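Portes ouvertes chez Duvstead : j'ai passé ma matinée dans une salle de bains

22 octobre 2026

Bon, je vous avais promis un compte rendu, le voilà, avec un café et les pieds en compote ! En juin, Wumpini Wumbei m'avait glissé que Duvstead ouvrirait un jour ses locaux aux curieux. Je me suis inscrite dans la minute (j'avais le numéro 18 sur la liste, j'étais très fière).

Je m'attendais à des bras géants derrière des vitres. Eh bien non : au programme, du ménage. Le projet s'appelle Lobo, et l'idée est d'apprendre à des robots les gestes du quotidien en partant des nôtres. On prend une pince dans chaque main, on fait la tâche, et la machine apprendra ensuite à partir des enregistrements. Le petit cube blanc à motifs noirs sur chaque pince sert à la repérer dans l'espace, m'a-t-on expliqué. Le poste qui m'a retenue le plus longtemps, c'est la baignoire, avec sa robinetterie noire et son fond d'eau claire.

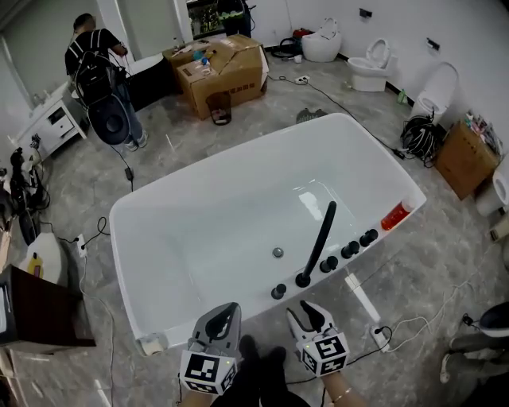

Et les toilettes, alors ?

Oui, il y en a plusieurs, alignées le long du mur, et j'ai adoré celle en forme d'œuf. Je la veux chez moi. Akosua Aidoo, qui guidait notre groupe, nous a parlé de 246 séquences déjà enregistrées pour le module sanitaire, et l'équipe vise 1016 avant de passer à la cuisine. Je lui ai demandé si on ne se lassait pas. Elle a ri et m'a répondu que le plus dur, c'était de ralentir : on va toujours trop vite quand on nettoie !

Les gens travaillent avec un sac sur le dos, au milieu des câbles, des multiprises et des cartons, seuls ou à deux. Moi qui imaginais un labo tout blanc et silencieux... Les murs sont blancs, d'accord, mais pour le reste on dirait plutôt un emménagement. La pince, vue de près, a une poignée noire toute droite avec une plaque à picots pour l'adhérence. 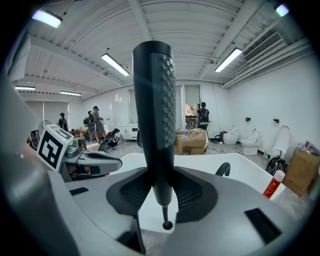 Côté pratique

L'entrée est gratuite, il faut juste s'inscrire. Comptez 10 minutes à pied depuis l'arrêt Plurthorpe, et mettez de bonnes chaussures, le carrelage est dur. La prochaine visite portera sur Tristivport, leur projet de rangement, et j'y retourne avec ma sœur. Si quelqu'un veut se joindre à nous, dites-le-moi en commentaire !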